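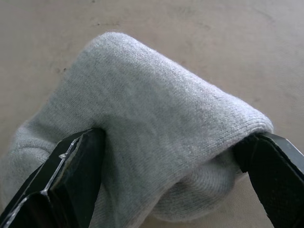 Traltik cell 2, finger care

This file explains how we keep the gripper of cell 2 ready for knitwear. The controller is from Rikow, the pads are from Jasix.

Cleaning
Every 200 grasps, stop the cell and remove fibers from the pads with dry tape. Do not use alcohol, it makes the pad hard.

Pad change
Change both pads after 2,000 grasps, also when only one looks worn. Then run "home" and set the closing width again.

Log
Write the pad change in pads.txt, with the grasp count. The last change was in January, at the Dağdelen site.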